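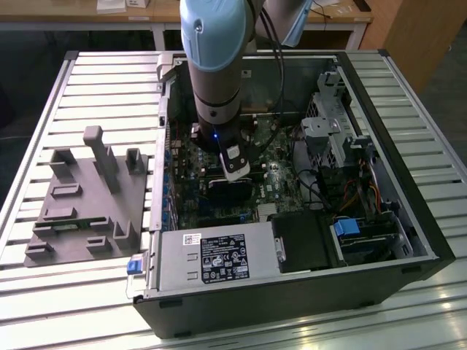

**Why does a computer get warm when you use it?**
Because electricity is moving through lots of tiny parts inside, and every time it pushes through, a bit of its energy turns into heat.

Same thing happens with your body. Run up the stairs. Warm face, right? You used energy, some came out as heat.

## So where does the heat come from?

Rub your hands together. Fast! Feel that? Thats energy changing from one kind to another. Moving energy turned into warm.

Electricity does its own kind of rubbing. Wires and chips don't let it through for free. They push back a little. The pushing back is called **resistance**. Good word, remember it.

More work = more heat. Typing a story, not much. A big game with dragons and explosions, lots. The main chip is called the processor, and it's doing sums the whole time. Millions and millions every second.

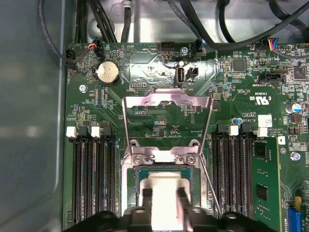
And all those sums happen on something smaller than a cracker. So the heat is squashed into one little spot. Needs to get out, quick.

## How does heat get out?

Heat always goes from the hot thing to the cooler thing. Always. Never the other way by itself. Cocoa cools down in a cold kitchen. An ice cube melts in your hand.

Computers use this trick:

- Metal. Heat travels through metal really well (touch a spoon thats been in hot soup. Carefully)
- Fins. Thin bits of metal sticking up, so more air can touch them
- Fans. They blow the warm air away and cooler air comes in

Water boils at 100 degrees Celsius. Chips are usually made to stay cooler than that. If one gets too hot it slows itself down, like you do when you're puffed out. If that doesnt work the computer may switch off. Clever.
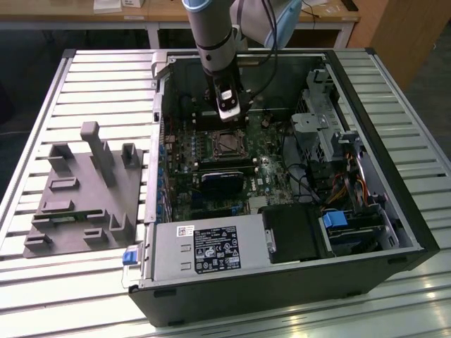
## Try it: the spoon race

You need 2 spoons, one metal and one wooden, a mug, butter, and a grown-up to pour the warm water.

1. Put a tiny blob of butter on the end of each spoon handle. Same size blobs!
2. Stand both spoons in the mug, handles up.
3. Grown-up pours in the warm water. Not boiling.
4. Watch for some 30 minutes. Which butter goes soft first?

Metal should win. The heat climbs up it faster. Wood is slow, good for stirring hot pans.

## Quick words

**Energy**: what makes things happen.

**Resistance**: pushing back against electricity.

**Conductor**: something heat or electricity moves through easily. Metal is one.

**Insulator**: the opposite. Wood, wool, your coat in January.

Next time: why ice floats. Bring a glass.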